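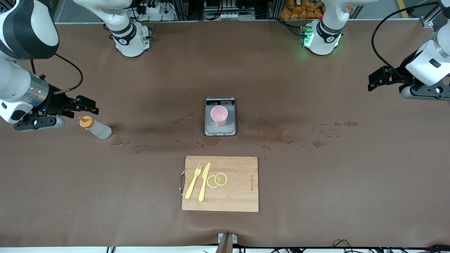

What to do when your arm spills on the table

Sooner or later a pouring task goes wrong and you end up with liquid all over the bench. My worst one was a squeeze bottle and a cup on a kitchen scale. The job sounds so easy! Pick up the bottle, squeeze into the cup, stop at the target weight, put the bottle back. I've now been through enough puddles that I have a routine, so here it is, in the order I do it.

Step 1. Stop both arms, even the one that isn't doing anything.

Hit the stop and leave it on. I used to pause only the arm holding the bottle (the other one was just parked, right?) and then reach in with a paper towel. Godfrey Biwott, who shares the bench with me, caught me at it and was pretty blunt. A parked arm is still a live arm. Green lights on the base don't mean you can put your hands in there.

Step 2. Follow the liquid to the cables.

Before you wipe anything, crouch down and look at the front edge of the table. If you have cables bundled there like I do, check whether anything is heading their way. Then check the power strip at the back. If liquid has gotten to either one, cut power at the wall or the breaker, whichever you can get to without touching something wet, and don't turn it back on until it's been looked at. Grippers count too. Mine have a cable running down each arm to the fingers, and that's a spot where drips love to collect.

Step 3. Take your photos and save the log.

Yes, before wiping! The shape of the spill is your best clue. A patch close to the bottle points me to the grip or the release. A long streak running past the scale makes me look at what the arm was doing while it was moving sideways. Neither one proves anything by itself, so save the log and go match them up.

Step 4. Wipe, then dry the scale separately.

Lift the cup off and dry under it. Droplets on the platform get weighed right along with everything else, and if your stop condition reads the scale, you've got a bad number before you even start the next run.

Step 5. Look for the cause.

In my log (run 66, if you're in the Hamar folder) the grip force was still climbing after the pour was over. I had set the gripper to 13 for closing and never told it to ease off before the move, so it kept squeezing all the way across the table. Check the cap too. A loose nozzle gives you almost the same mess.

Step 6. Rerun it dry.

Empty bottle, empty cup, slow speed, hand on the stop. I do 2 clean passes before any liquid goes back in. Then plain water, and only a little of it, with the cutting board and anything else you care about moved out of the way.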